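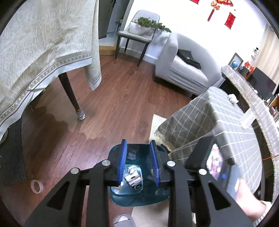 Wear on a hand-held gripper should be measured at the pads and the pivots before anyone looks at the recordings. Most groups do it in the other order. A batch of episodes comes back with slips in it, somebody reviews the video, the operator is told to squeeze more firmly, and the tool goes out again in the same condition. The two parts that decide how the jaws close are in plain sight the whole time. Reaching down into a teal waste bin for a small piece of white-and-silver trash, the blue bristled pads face each other across the object, and the round silver pins, two on each side of the jaws, carry whatever force the hand puts in. If either set is out of condition, operator technique will only hide it for a while.

I look after the hand-held units at Norstead, and my view is that they are maintained to a lower standard than the arms they stand in for. An arm has a service interval, a log and a person who can refuse to release it. A hand-held unit has a shelf. It is treated as a fixture, something close to a clamp or a tape measure, although its jaws are expected to reproduce the jaws on the arm closely enough that a motion recorded on one can be used on the other. I do not see how that expectation can be held without a check.

The pads come first. A bristled pad fails gradually. Bristles take a set in the direction they are most often pushed, and after that the pad grips well from one side and poorly from the other. On flat work this hardly shows. On small, light, irregular objects it shows as a rotation at the moment of closing, where the object turns a few degrees and settles somewhere the operator did not intend. A practiced operator compensates by approaching from the better side, and the compensation ends up in the data. By the time the pads look worn to a casual eye, the set has been there for a long time.

We used to change pads on appearance. Olanrewaju Bassey argued for changing them on closures, and he was right. Our limit is 2,333 closures per pair, a number that came out of our own bench work and should not be copied by anyone with different pads or different objects. The value matters less than having one. Both pads are changed together. A new pad opposite an old one is worse than two old ones, and I would put that sentence on the wall if I were allowed only one.

Cleaning is a separate job from replacement. Waste-bin work leaves hair, dust and adhesive residue between the bristles. Brush the pad dry, along the bristles, with the jaws open. Solvent gets rid of the residue and may also get at whatever bonds the pad to the jaw, so we do not use it on a mounted pad. If a pad cannot be cleaned dry, it comes off and goes in the scrap box.

The pins take longer to explain and are more often ignored. Play at a pivot lets the jaws go out of parallel under load. Unloaded, they look perfect. The usual check, opening and closing the tool in the air and listening, finds only the worst cases. The check that works needs a feeler gauge and a block of known width. Close on the block near the tips, hold a steady squeeze, and measure the gap at the heel of each pad. Then move the block to the heel and measure at the tips. If the two readings disagree by more than your limit, find out which side is moving before taking anything apart. In my experience it is nearly always one side, and replacing all 4 pins as a matter of course throws away the information about why that one went.

Dubey, who supply some of our hardware, would have us tighten first and measure afterward. I disagree. Tightening takes up play and adds friction, and friction changes how the tool closes just as surely as play does. A jaw that sticks for the first part of its travel and then releases will teach everybody who uses it to squeeze in two stages. We measure, replace the worn part, and then set the tension so that the jaws return fully open under their own spring with the tool held in any attitude — including pointed straight down, the attitude in which most bin work is done.

The phone holder belongs on the same sheet. It is mounted to one side, it carries more mass than anything else on the tool, and it gets knocked whenever the gripper is put down. A holder that has crept a little produces footage that still looks acceptable. We scribe a line across the joint between holder and body and look at it at the start of each session. If the line is broken, the mount is reset and the view is checked against a printed target before any work is recorded.

The objection I hear, most recently from the Titent side of the building, is cost in time. The full inspection takes about 200 seconds per unit once the block and gauges are laid out. Against that, in April we set aside 717 episodes from one unit with a single worn pin. They had passed video review. The reviewers had seen slips and put them down to the objects, which were light and crumpled and therefore a reasonable thing to blame. Rerecording took far longer than a year of inspections on that unit would have.

I will concede one point. A record nobody reads is a waste of a clipboard, and the Jundthorpe store had exactly that, with initials in every box and two units that would not close square. The remedy is to write down the measured gap in place of a tick. A tick can be made from across the room. A reading has to be taken with the gauge in the jaws, and a column of readings shows the drift well before the limit is reached. If the person signing cannot supply the number, the unit stays on the shelf.

Workshop > Opinion > Gripper maintenance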